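Clikero Hand-Held Demonstration Gripper
Zornham Robotics Equipment – Teaching and Demonstration Range
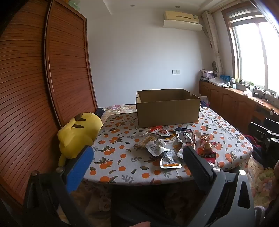 The Clikero is a hand-held gripper for recording manipulation tasks by direct demonstration. The operator holds the unit, carries out the task at normal working speed, and the recorded motion is then used to train a robot arm fitted with the matching Mevirance end tool. No arm is required at the place of recording, and demonstrations may be collected in homes, offices and workshops as readily as in a laboratory.

Typical tasks
Clearing a table into a box, sorting packaged food, putting away household items, and loading trays. Thin and flexible packaging, such as foil packets and snack bags, is well suited to demonstration by hand, as the operator can adjust the approach angle for each item.

What is supplied
Hand-held gripper with two fingers
Wrist-view camera and mounting bracket
Spare finger pads
Calibration card
Charging cradle and carry case
Licence for the Clikero recording software (one workstation)

Specifications
Maximum finger opening: 9 cm
Recording time per charge: 4 hours
Storage: 3,000 demonstrations of standard length
Warranty: 12 months, parts and labour

Operation
Recording is started and stopped with the thumb switch. Operators should begin each demonstration with the fingers fully open and the work area in view of the camera. A demonstration in which an item is dropped may be kept or discarded at the review stage – the software marks neither as an error by default. Calibration should be repeated whenever a finger or pad is changed.

Remote control option
Organisations that already hold a compatible arm may use the same unit as a remote controller. In this mode the arm follows the operator's hand movements and the finger opening in real time. The remote control licence is sold separately and requires a wired network connection. The arm's own emergency stop must remain within reach of a second person at all times.

Care
Fastenings are standard Phillips screws except where marked. Wipe finger pads with a damp cloth and allow them to dry before use. Solvents should not be used on any part of the unit.

Ordering
Quotations are issued in writing and are valid for one calendar month. Educational institutions should include their purchasing reference with the enquiry.

Page last revised 2021-08-16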